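Equipment Planner (robotics), fixed term, Trovent

Trovent is looking for someone to plan and run the buying of equipment for our manipulation work at Reststead. The post is for 2 years, full time, and based on site. You would report to Jarmo Ahonen, who heads operations.

We collect demonstrations of everyday handling tasks using hand-held grippers, and we use them to train robot arms. So far the kit has been bought piece by piece, as each project needed it. Next year we plan to fit out six more stations, and we want one person to own the budget, the order book and the spares shelf before that starts.

The work

You will draw up a costed equipment list for each station, covering grippers, fingers, cables, stands, tables, computers and the household items used in the tasks. The current parts register has 69 lines. Some of these are out of date, and your first job will be to check it against what we hold.

You will get quotes, compare them, place orders and chase them. Our finger pads come from Wuton and most of our stands from Lungu, and both agreements are up for renewal in July. You will be expected to say whether we should renew, and on what terms.

You will also keep a forecast of wear and replacement. Fingers and cables wear out well before the grippers do, and our past budgets did not allow enough for either.
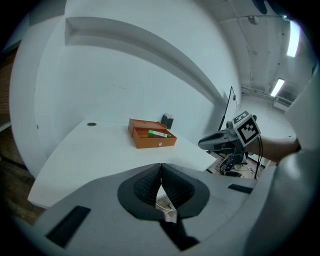

Hand-held grippers at a task table, with a hinged wooden box set out.

You will spend part of each week with the collection team. They know which parts fail and which task items run short, and the register needs to reflect that. You do not have to operate the grippers yourself, but training is there if you want it.

What we need from you

Experience of buying technical or laboratory equipment, including budgets you were answerable for. You should be comfortable with spreadsheets and able to read a simple parts drawing. You should be able to explain a cost to an engineer and a technical need to a finance team. Knowledge of robotics would help but we do not require it. Experience with import paperwork would also be useful.

Hours and leave

Core hours are 10am to 4pm, with the rest of the day flexible. Up to 2 days a week can be worked from home once the register is in order. Leave is 27 days plus bank holidays.

How to apply

Send a CV and a covering letter of no more than two pages to Coralie Mahuika in the Trovent people team. In the letter, describe one equipment budget you have managed, what went over and what you did about it. Shortlisted applicants will be asked to Reststead for an interview and a short costing exercise. Please tell us in your letter if you need any adjustments for the visit.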